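Capítulo 2. Antes de comprar: presupuesto y plan de equipamiento

Guía de puesta en marcha Grisaveo para robots de dos brazos en vivienda
Revisión del lunes, 23 de diciembre de 2019

Si vienes del capítulo 1 ya sabes qué quieres que haga el robot. Ahora toca la parte menos vistosa, la del dinero, y te la cuento tal como la hago yo cuando preparo un pedido (con la hoja de cálculo abierta y un café al lado). Hazlo en este orden, porque yo una vez empecé por el catálogo y acabé devolviendo media caja.

2.1 Lista de tareas y de objetos

1. Apunta las tareas que vas a pedirle durante los primeros meses. Solo las que harías tú esa misma semana, nada de sueños.

2. Al lado de cada tarea escribe los objetos que tendrá que agarrar, con su forma y su acabado. Un cuenco redondo y brillante pide unos dedos; una caja de cartón se conforma con casi cualquiera.

3. Marca las tareas que necesitan los dos brazos a la vez. Si no te sale ninguna, para aquí y pide presupuesto de un solo brazo, que te ahorras un buen pico.

Nota: el film transparente va en la lista como objeto aparte. A mí se me olvidó en el primer pedido, y el plástico arrugado se comporta de una forma muy distinta a la del cuenco que lleva debajo.

2.2 Medir la casa

4. Mide el paso más estrecho entre muebles por donde tenga que circular la base. La pauta que seguimos en Grisaveo es dejar 41 cm libres a cada lado. ¿No los tienes? Pues mueve el mueble antes de firmar nada, que sale gratis.

5. Mira qué hay en el suelo. Las alfombras grandes cuentan, y mucho: anota el grosor y si el borde se levanta.

6. Prueba los brazos en una habitación amueblada de verdad. Insiste en esto con el vendedor, aunque te ponga mala cara. Una sala de exposición vacía no te enseña nada sobre sofás, mesas bajas ni reflejos.

Mi prueba preferida para comparar presupuestos es la del cuenco envuelto: un brazo lo sostiene y el otro va a por el borde. Es barata de montar y enseguida ves si la pareja de pinzas que te ofrecen encaja con tu lista.
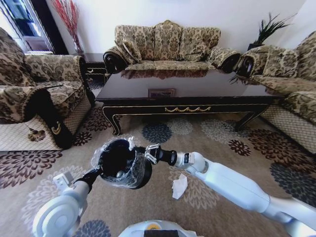 Bright respondió al borrador de este apartado que la prueba le parecía buena, pero que se quedaba corta para decidir una compra, y que antes de pagar el segundo brazo convenía repetirla con las propias vajillas de la casa y con el film que se gasta a diario. Me convenció, así que lo he añadido como paso 7.

7. Repite la prueba con tus cuencos y tu film. Apunta cada intento en la hoja, también los malos.

2.3 Las partidas del presupuesto

8. Separa la compra en tres bloques: robot, consumibles y servicio. Los vendedores tienden a juntarlos y luego no hay quien compare.

9. En consumibles, pon un juego de dedos de recambio. El de Draltura cuesta 49 euros y yo pido dos de entrada.

10. En servicio, reserva 409 euros para la primera revisión con Avbridge, que incluye el calibrado de los dos brazos. Si contratas en septiembre suele haber más hueco en la agenda.

11. Calcula el coste a 6 meses, sumando los tres bloques. ¡No compares nunca solo el precio del robot!

Precaución: no compres pinzas de otro fabricante hasta tener por escrito que el conector de tu muñeca las admite. Un adaptador añade peso en la punta y te quita carga útil.

Precaución: mientras dure la prueba en casa, mantén a niños y mascotas fuera del alcance de los brazos y ten la parada de emergencia a mano.

12. Guarda la hoja con la oferta firmada. Te la volveré a pedir en el capítulo 3, cuando preparemos la recepción del equipo.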